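Posted April 7, 2025 by the Dronley blog

We use cookies to remember your settings and see which posts get read. By staying on this page you're okay with that.

Sleeping with the window open (and other things I swore I'd never do)

So I've gone 36 nights with the bedroom window open. All night, every night, even the one when it hailed. If you've read this blog for any length of time you know I'm the person who wears socks in July, so this is a big deal in my house, and I've had more than one phone call from family asking if I'm feeling all right.

It started with the radiator. I rent the top floor of an old building on Gruda Street, and the heat up here has two settings, off and tropical. There's a knob. The knob does nothing. The building people came and looked at the knob and agreed it was a knob, and then they left. I was waking up at four in the morning with my tongue stuck to the roof of my mouth, feeling like I'd been baked, and one night I got so mad I shoved the window up as far as it would go and lay back down on top of the covers and fell asleep in maybe a minute. Woke up at seven. Seven! I hadn't done that since before I moved here.

I thought it was a fluke, so I did it again, and then again, and by the end of the first week I was hooked.

The cold part is fine, by the way. Everybody asks about the cold part. You get under the blankets and your face is cold and the rest of you is warm and it's like camping, except you get to use your own bathroom. I do wear a hat sometimes. It's a terrible hat, a knit thing the color of split pea soup, and I love it.

The noise is a different story. I had no clue how much goes on out there at night. There's a delivery truck that backs up to the bakery on Faulkner Avenue, beeping the whole way, and then whoever's driving throws the back door open like they're angry at it. There's a bird that starts up long before the sun does (I've been calling it the manager, it sounds like it's giving instructions). For the first couple of weeks I wore earplugs, the squishy orange foam kind, and then one night I forgot them and slept right through the truck. I haven't put them back in. I kind of like hearing the truck now, if I'm awake for it. It means bread.

The other thing I had to sort out was the bedding, and this is where I lost an entire weekend. I'd been sleeping under one big puffy comforter, which is great in theory, but with the window open it was always wrong. Too hot when I got in, then I'd kick a leg out, then the leg would freeze. Around and around. A friend told me to try layers, so I dug everything out of the closet and started over. I've landed on a sheet, a thin cotton blanket, a wool blanket I bought at the thrift store in Andelano for nine dollars, and the comforter folded across the bottom so I can drag it up with my feet if things get serious. That's a lot of bed, I know. Making it in the morning takes me a while and I've become very fussy about the corners.

The wool blanket deserves its own paragraph. It's heavy, it's scratchy on one edge, and when I got it home it smelled like somebody's attic. I hung it over the fire escape rail for an afternoon and most of that went away. I was scared to wash it after what I did to my good sweater last year (it would now fit a teddy bear), so I filled the tub with cool water and a little bit of gentle soap and sort of walked on it, like I was making wine. Then I rolled it up in towels, which soaked every towel I own, and laid it out flat on the living room floor, where it took up all of the living room. It was still damp two days later. I was stepping over it to get to the couch. But it came out soft — well, softer — and it didn't shrink, and I felt like a pioneer.

I did get a dust problem. Nothing dramatic, but the windowsill gets this gray film on it, and I've had to start wiping it down with a damp rag every few days. Pollen is next, I guess. The trees on my block are just starting to fuzz up and I've already sneezed my way through one breakfast. I bought a mesh screen panel that slides open to fit the window, and it sort of fits, with a gap at one side that I've stuffed with a rolled-up sock. If you have a better idea than a sock please tell me.

Money-wise I can't say it's changed anything, the heat's included in my rent. I do feel a bit bad about warming up the whole street. A reader wrote me a long email about this last time I mentioned it, and okay, fair point! I've started shutting the bedroom door at night so at least the rest of the place isn't leaking out too, and I've asked (again) about the knob. They're supposed to come back before the end of the month. If they fix it I'll probably keep the window open a few inches anyway.

What else. I dream more, or I remember them more. Last week I dreamed I had to carry 166 eggs up a ladder and I was really proud of how it was going. My plant by the window hated all of this and has moved to the kitchen, where it's put out a new leaf, so I guess it's happier with the toaster. And I've been going to bed earlier, without trying to, because it's nice in there now. I change the sheets and open the window and the whole room smells like outside, and I'm under the covers with my book by nine-thirty like somebody's grandma.

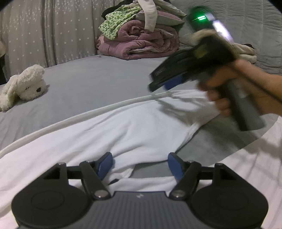
Next up I want to try getting rid of the overhead light in the bedroom and only using lamps, so if you've done that, tell me what kind of bulbs you ended up with. The ones I have now are so yellow that I can't tell my navy socks from my black ones. I'll let you know about the knob.

Contact | © 2025 Dronley | Back to top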